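House rules, second go

Quick one tonight, it's past 11 and I still have to write up the bowl notes. Salvador asked me to put our handling rules somewhere people can find them, so, blog it is. The old list had grown to 44 lines and no one was reading past the first page. I cut it hard.

What's left, more or less in the order it bites you:

Fingers checked before every session

Screws, scuffs, dust. Scuffs are fine. A lose screw is not - stop and tell Thitima, don't tighten it yourself and carry on. We lost 2 sessions at Norberg that way and I'm still cross.

Open before you approach

Full open, then move in. No closing on the way. New people always want to save a second here and then they clip the rim.

Bad takes stay in the log

Mark it bad, write why, leave it. Of the 179 takes from the Vieira kitchen set I could only explain half the gaps, becuase people had quietly deleted things. Please don't.

Ceramics over the table, always

Keep the lift low. Tray or tabletop underneath, never the floor. Glossy glaze is slippery and it throws highlights all over the place, so log the glare too if you notice any. And if a second person has a hand in there, they say when they move. Out loud. Every time. 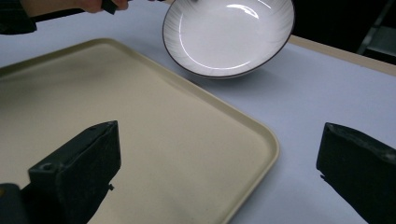
Stopping

Anyone can call stop. Hands off, 90 seconds, then talk. Thitima wants this one longer, I want it shorter, so it stays.

Tenlow people - your version has an extra bit on cables, keep using it. Comments open, going to bed.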